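**Re-zeroing the small arm on the peg board cell: shoulder drift after a servo swap**

**jamila_ek** wrote:

Hello all, and sorry in advance for the length, I never learned to write a short post. I look after the little tabletop arm at the Wallmont workshop, the one that does the red cylinder and the green foam shape board. I swapped the shoulder servo in May for a new Skyrme one and it behaved beautifully all summer. Then a couple of weeks ago it began landing the cylinder a touch toward the base side of the round hole. It'll be fine for the first half hour of the morning and then start catching the rim, and once it starts it gets worse.

So far I've re-run the homing routine (twice), snugged the horn screw on the shoulder, and checked that the arm's mount isn't moving. I have not opened the servo. Our log says this one has done 3000 cycles since I fitted it, which doesn't sound like a lot to me, but I'd love to hear from people who run theirs harder than we do!

**wyn_gronow** wrote:

Hi Jamila, lovely to see you back on here. I'd put my money on the gearbox. We had two of those at Tranbridge, and both got sloppy well before I thought they should. Power the arm down, hold the upper link near the elbow and rock it very gently. If you feel a tick before the motor starts turning with you, that's backlash, and no amount of homing will get rid of it. I'd order the gear set now and save yourself the weekend of fiddling.

**BleddynIfans** wrote:

I'm going to disagree with Wyn, in a friendly way, because of the half hour. Worn gears are worn at eight in the morning too. Something that comes on as the session goes along makes me think of heat in the servo, or of the cable bundle slowly working its way into a spot where it pulls. How much slack have you got at the shoulder? When I put mine together I tied everything down as neat as a pin and was terribly proud of it, and the arm spent a month fighting its own zip ties. I cut the lot off and left a big floppy loop and it has been a sweetheart ever since.

**wyn_gronow** wrote:

Bleddyn, fair point about the mornings, but grease thins out as it warms up, and then the slop shows more. I've felt it with my own hands. Could easily be both!

**ffion.t** wrote:

Can I ask the boring question? What are you measuring against? At our place we chased a "drifting" arm for ages and it was the board that was creeping. Foam on a smooth table moves every time the peg catches an edge, so once you get one bad landing the next one is worse, which sounds an awful lot like what you're describing. Put a mark on the table the arm can go back to, something that has nothing to do with the board, and check against that before you order anything.

**jamila_ek** wrote:

Oh, these are such good answers, thank you. I stayed late last night with a pot of tea and went through them in order.

Wyn, I did the rocking test. There's a tiny tick, but I dug out the spare servo (never fitted, still had its plastic on) and that one has the same tick as far as my fingers can tell. So I'm parking the gears for now, not ruling them out.

Ffion, you were onto something. I've made a check pose and put a strip of yellow tape on the table with a short black line across it. The fingertip gets sent to that line at the start of a session and again at the end. The first evening the arm came back to the line both times and the board had crept. I felt very silly, having blamed a poor servo for weeks. The second evening, though, the fingertip was off the line as well, by a hair, so I don't think the board is the whole story.

Bleddyn, I let the wiring out. I took off the tie closest to the shoulder and gave the orange wires a good high loop, so they aren't asked to stretch when the arm reaches out. I also went round the screws on the terminal block while I was in there and found one that took nearly half a turn. It's not a pretty job, and I know Iolo will have something to say about it. 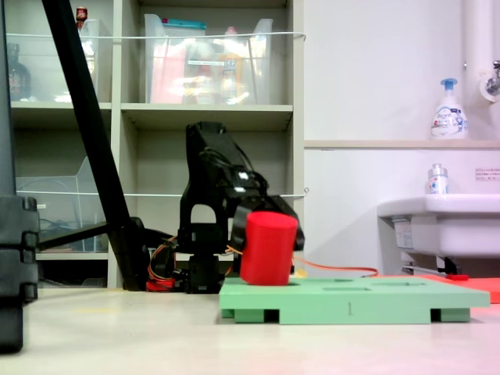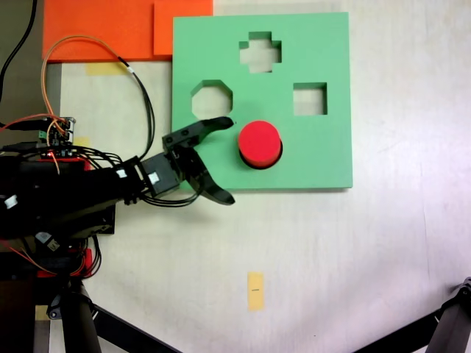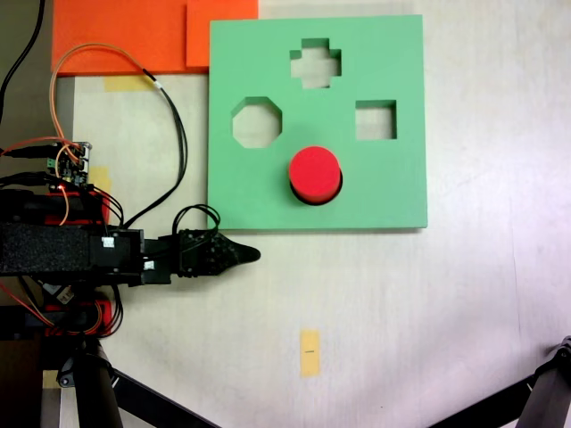

What I'd still like to sort out is the order of the morning checks, because at the moment I'm the only one who does them and they live in my head. I'm thinking: look over the cables with the power off, home the arm, go to the tape line, square up the board, then run the cylinder slowly by itself before letting the full program go. Does anybody do it differently? I'm also wondering whether to re-teach the place position every week or leave it strictly alone until the check pose says otherwise. My instinct is to leave it alone, but my instinct also said it was the servo.

**iolo_mostyn** wrote:

Iolo does have something to say about it, and it's that loose wires are fine right up until a finger snags one. Keep the loop, by all means, but anchor both ends of it so it can only move in the middle. You can do that with soft tape, you don't need to go back to ties.

On the re-teaching, please leave it alone! Every time you re-teach you bury whatever was going wrong, and three weeks later you've got a position that only works with a crooked board. Write the offset down each morning instead. We did that on the Drimmont cell, and the notebook told us more than any of us did.

**BleddynIfans** wrote:

Seconding the notebook. I'd swap two of your steps, though, and square up the board before homing, so you aren't leaning across a live arm to do it.

**ffion.t** wrote:

I'd go a bit further than Iolo and re-teach once, now, with the board squared up and the new wiring in, and *then* leave it alone. The old position was taught with the cables pulling, wasn't it?

**jamila_ek** wrote:

It was, yes. All right, anchoring the loop first, then one re-teach, then hands off and a notebook. Wyn, if the line is still off by next week I'll open up the servo and you may say whatever you like to me.

**wyn_gronow** wrote:

I'll look out the part number for the gear set, just in case. Good luck with it, Jamila!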